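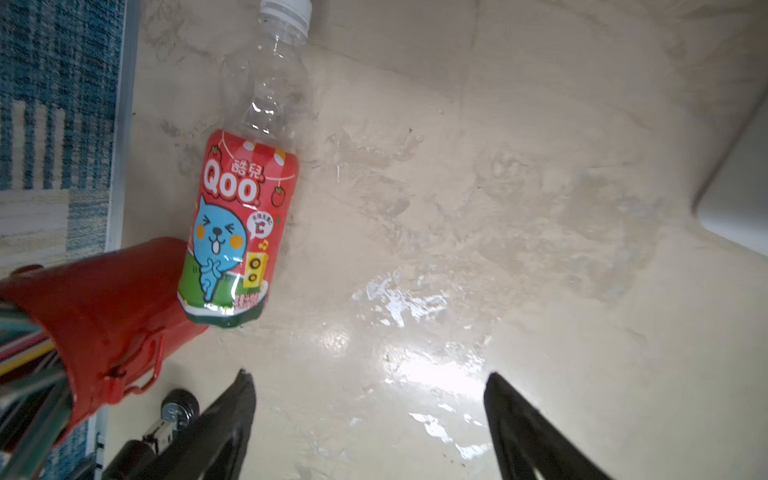

The joy of the long picnic walk

Pack a drink, find your boots and catch the early bus to Pralville, where one of my favourite footpaths begins. It follows the river to Mansilla through 5 miles of orchards and water meadows, and in October the smell of apples is glorious!

Go slowly. There are four stiles before the old mill, then a short, steep climb – only 200 feet, though your calves may disagree – to a grassy bank made for lunch. I stayed an hour last time, watching swallows and eating far too much cheese. The path drops to Mansilla from there, and the bakery by the bridge stays open until four.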